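Saying sorry: your questions answered

Posted in May by Angus Kingi
4 min read

Ever since I wrote about the apology I owed my brother (and took 6 years to make), my inbox has been full of people asking how to do it. I'm not a therapist, I'm a man who has been wrong a lot. Take what's useful.

Do I have to apologise in person?

No, though I usually try to. My brother lives in Tarkholm and I'd been telling myself for ages that I couldn't possibly say it down the phone, it had to be face to face. That was very convenient for me, as I never booked the ticket! In the end I wrote him a letter. He rang me the night it came and we talked about his boiler for half an hour, then about the letter for two minutes. I'd call that a success.

What if I can't remember exactly what I said?

Then say so. "I don't remember my words but I remember your face" is a perfectly good start. What you mustn't do is ask the other person to fill in the gaps so you can decide how bad it was. I did this once to an old flatmate and she had to sit there in a café reading out my worst lines like a court clerk. Awful for both of us.

How long should it be?

Short. My first draft to my brother was 800 words and most of them were about me - how tired I'd been, how the job at Geremex was grinding me down, how Dad had always compared us. All true, and he didn't need any of it. The one I posted was 47 words. I counted because I was so surprised it fitted on a card.

Can I explain why I did it?

You can, but I'd wait to be asked. An explanation that turns up in the same breath as a sorry tends to sound like the sorry is on loan. If they want to know, they'll ask, and then you can tell them about your rotten week.

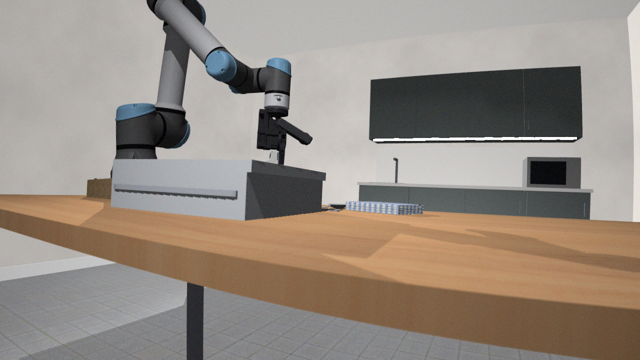 The other thing with explaining is that you can get hooked on it. I've caught myself polishing my reasons in the shower, weeks after everyone else had moved on, as if there were going to be an appeal. If you're doing that, go for a walk.

What if they don't reply?

This is the one I get asked most, and I haven't got a lovely answer. I wrote to a friend I'd let down badly when we both lived in Osten, and I've heard nothing. I used to check for the post like a teenager. I check less now. She's allowed to read it and put it in a drawer, or the bin, and get on with her day.

Should I apologise for something tiny that happened years ago?

Ask yourself who it's for. If you want to ring someone at ten at night about a remark you made at school, maybe sleep on it first. I've had a couple of those calls myself, and I ended up comforting the caller about something I'd completely forgotten.

Does "I'm sorry you feel that way" count?

No!

Comments

Moira: The bit about polishing reasons in the shower got me. I've been doing it over a row with my sister since Christmas. Going to try the card.

hegazy_reader: I disagree about explanations. When my dad finally told me why he'd missed my wedding, it helped more than the sorry did. I'd have hated having to ask.

Angus Kingi: Fair point, and I'm glad he told you. I may be too strict on that because I'm such a windbag myself.

Pete L: How did the boiler turn out?

Angus Kingi: New pump. He's still cross about the bill.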